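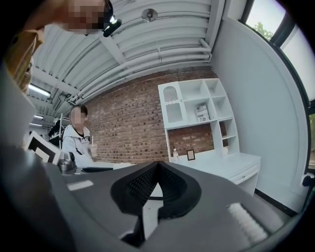

Ticket reopened. The fault on the white desk unit in the Plandedthorpe room has come back: the lower drawer sticks at partial travel, then drops slightly at the front when pulled past that point. The first report put it down to an uneven floor and was closed with no parts used. I've gone over the fixed furniture as well this time. The cubby shelving against the brick wall, the one with the arched lattice panel in its top-left cubby, has no reported fault and is excluded from this ticket. The ceiling pipes and conduits are a building matter and are also excluded.

**Site:** Plandedthorpe, ground floor
**Furniture supplier:** Du Plessis
**Range:** Nanska, white finish
**Logged by:** Chantelle Molefe
**Date:** 2023-07-29
**Priority:** Low
**Status:** Open, awaiting parts

**Symptoms**

- Drawer binds on the left side at about 12 cm of travel.
- Front edge drops 3 mm once past the bind.
- Drawer closes fully, but only if pushed from the centre.
- No noise from the right-hand runner.

**Checks done**

1. Emptied the drawer and repeated the test. Bind unchanged, so load is ruled out.
2. Put a level on the desk top, front to back and side to side. Within tolerance both ways. The uneven floor explanation in the first report doesn't hold.
3. Took the drawer out and measured the box corner to corner. Both diagonals match. The box is square.
4. Looked along both runners with a torch. The left runner is bowed outward near its middle fixing. The screw there turns freely and won't bite.
5. Swapped the screw for one a size up. It held for 7 open and close cycles, then worked loose again.

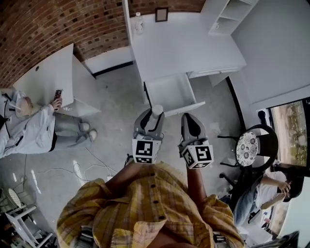

The screw hole is stripped and a longer screw isn't an option, as it would come through the outer face of the side panel. The hole can be plugged and redrilled, but the runner itself has taken a set and will pull on any new fixing. Both should be done in the same visit.

**Parts requested from Du Plessis**

- Runner pair, left and right, to suit the Nanska lower drawer. Please don't send a single left runner. The pair we were sent in March for another desk had a different profile from the originals, and one old and one new won't run together.
- Fixing screws, original length.
- Hardwood plug and glue can come out of our own stock.

**Interim measures**

Drawer can stay in use for light items. Open it with both hands and stop at the bind. Don't lean on the front when it's out. The desk top and the wall shelf over it aren't affected and can be used as normal.

**Supplier response**

Du Plessis confirm the runner pair is held at their Ivevport warehouse. Quoted lead time is 21 days. They asked for the panel thickness before dispatch; measured at the drawer opening and sent through.

**Next action**

Molefe to book the repair when the parts are received. Retest with the drawer empty, then loaded, and record the front edge drop both times. Ticket stays open until both readings are entered.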